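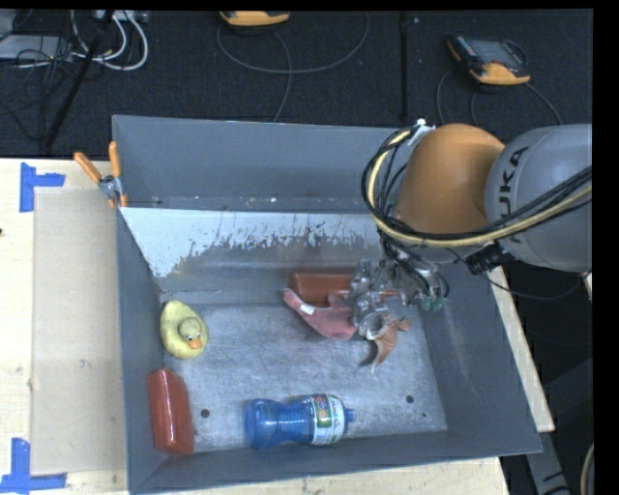

KUKA arm, grey bin, yellow duck, blue bottle

Home | Talks | Handouts | Contact

Filed under: Dispensing and aftercare > Speaker notes

The first varifocal: what we say at the desk, and when
Notes for the speaker, Dirnarham study evening
Last updated: 13/02/2021

SLIDE 1. Welcome

Good evening. Wait until the people at the back have sat down. Thank Lucinda Bellamy for the invitation, and say that she has read these notes before and corrected my commas.

I work as a dispensing optician in Udgate. English is my third language, so if I use a strange word, please put up your hand and I will try another one. My talk is on a small subject: the person who collects varifocal spectacles for the first time in life, and what this person hears from us between the choosing of the frame and the end of the first month.

I will not speak on which lens is the best. The suppliers have their own evenings for that.

SLIDE 2. How I came to this

Our practice keeps a book of returns. It is a paper book, with a green cover, and everybody writes in it differently. Two winters ago I read it from the first page, and I typed it into a table. There were 600 entries. I looked only at the varifocals, and I asked one thing of each entry: what was done in the end?

Pause here.

Many times the lens was remade. Many times the frame was adjusted. But there was a third group where the entry said only "explained again" or "reassured" or, in one handwriting, "had a chat". These people kept the same spectacles, in the same frame. I could not find that they came back with the same complaint.

Do not make this sound like science. It is one book in one shop. If somebody asks for the percentage, say that the handwriting does not allow an honest percentage.

SLIDE 3. The lens, drawn for the customer

Show the drawing with the hourglass shape. Distance at the top, reading at the bottom, a narrow path between them, and at both sides of the path the soft areas where things swim a little.

In my first years I did not show the soft areas to the customer. I was afraid they would not buy. My manager then, Lachlan Ellery, drew them on the back of an order form in front of every customer, with a thick pencil, and he made them quite large. I thought that he was losing sales. He told me that he would prefer to lose the sale on the first day than on the fifteenth, when the lenses are already cut.

I have his drawing on a card now. There is a copy on your chairs. You may change it for your practice.

SLIDE 4. Questions before the frame

Go slowly, this is the slide they photograph.

What did you do yesterday with your eyes? I ask about yesterday because "what do you use your glasses for" gives the answer "everything".

Where is your screen, and is it one screen or two? Ask the customer to show with the arm how far it is. People are bad with centimetres but quite good with arms. A person who looks at a desktop screen the whole day may need a second pair made for the desk, and it is kinder to say this before the payment.

Do you go down many stairs? Do you have stairs at home without a rail?

Do you read in bed, lying on the side? Varifocals are not good for this and no fitting will make them good. Let the customer keep the old readers for the bedside.

Do you play an instrument, or sing from a score? The music stand is in a place where the lens has little to give, and it is wider than the path.

Has anybody in the house had varifocals and put them in a drawer? If the answer is yes, listen to the full story. The customer has already heard it many times and believes it.

SLIDE 5. The frame

Short slide. Say these things and move on.

Adjust the frame first, and measure afterwards. I see good people do it in the other order when the shop is full. The heights are then taken in a position where the frame will never sit again.

Stand or sit at the same height as the customer. If I am above, the chin goes up to be polite, and my mark is too low.

Check the marks with the customer standing and looking at something far, for example the clock over the door. Then ask them to walk a few steps and look again. Many people carry the head differently when they think the measuring is finished.

A shallow frame can be fitted, but the minimum height of the lens design has to be respected. When it is too near the limit, I say it in plain words: "This frame will give you a small reading window." Some customers accept this and are happy. Write on the record that you said it.

SLIDE 6. The day of collection

The collection should have its own appointment. In Flatunier, where I worked before Udgate, the customer came when they wanted, and the spectacles were handed over the counter in a bag. I do not blame anybody, we were two people for the full shop. But the customer put them on in the car park, looked at the kerb, and came back inside with a white face.

What I do now:

First, I look at the lens markings before the customer arrives, and compare with the order. If there is an error, I want to find it alone.

Then the customer sits and looks far. Only far. I ask nothing about reading until they have said something nice or not nice about the distance.

Then the reading card, held where they really hold a book. "Move your eyes down and keep the chin still." I do it together with them, with my own spectacles.

Then the middle. I use the appointment screen on the desk. Here most people lift the chin too much.

Then we stand and walk to the door and back. I tell them to point the nose at the thing they want to see. Looking sideways through the edge is the habit which must go.

Last, the stairs. Our practice has one step at the entrance and I use it. Chin down, look through the upper part of the lens, hold the rail. I say to them not to learn stairs on the first day while carrying the washing.

About driving I say: not for the drive home, if you are not comfortable. Wear them at home first, and be a passenger once before you drive.

SLIDE 7. The sheet

We give one page. It was four pages before, and nobody at the desk could say what was on the third. The text is large, in black, on cream paper, because the reader of this page is by definition a person who has trouble with small print. (Smile here. They may laugh or not.)

The sheet cost us £80 for the first printing, done at Alipour, the copy shop beside our practice. Lucinda asked me to mention the cost as many of you have small practices. We ordered 2000 and this was too many, as I changed the telephone hours in September and we corrected them by hand.

On the sheet: wear them from the morning, not from the evening when you are tired. Do not change back and forth with the old pair the whole day. Some swimming at the sides is normal in the first days. Double vision, strong pain, flashes, a curtain or a sudden loss of vision is not normal and is not from the new lenses; telephone the same day, or go to the emergency eye service if we are closed.

Read the last item aloud fully. Do not shorten it.

SLIDE 8. The telephone call

After one week we telephone. It is a short call. The question is "Which part of the day is the worst with them?" If I ask "Is everything all right?" then the English customer says yes, always, and afterwards tells the neighbour.

Typical answers and what I think first:

"I must lift my chin to read." Frame is sitting low, or the fitting is low. See them.

"The floor comes up." Ask if they look down through the reading part. Perhaps the frame is too high on the nose. See them if it continues.

"Distance is only clear when I drop my head." Fitting may be too high. See them soon, this one does not improve by waiting.

"One side of the newspaper is blurred." Check the frame is straight, check the pupil distances for each eye.

"I have a headache." Ask when, where, and if it was there before. If I am in doubt I pass it to the optometrist the same day. It is not for the desk to decide.

SLIDE 9. When to stop

There are people for whom it does not work, also with a perfect fitting. I had a lady who restored clocks. We tried, we remade once, we changed the design, and then she took two pairs on a cord around the neck and she was very content. I had insisted too long with her. I think I wanted to win.

Agree with your team on a date at which you offer the alternative. With us it is the end of the first month. The customer should hear of this date at the beginning, at the desk, so that it does not feel like a defeat.

SLIDE 10. Questions

Leave this slide on. Repeat every question into the microphone, the room has an echo.

If there is silence, ask who in the room has a varifocal on at the moment, and who remembers the first day with it.

If they ask about online orders: we check and adjust frames bought in other places, for a fee, but we do not take responsibility for the heights. Other practices decide differently.

If they ask for the table of returns: no, it contains the remarks of customers. The empty form I can send. My address is on the back of the card with the drawing.

Collect the spare cards from the chairs before leaving.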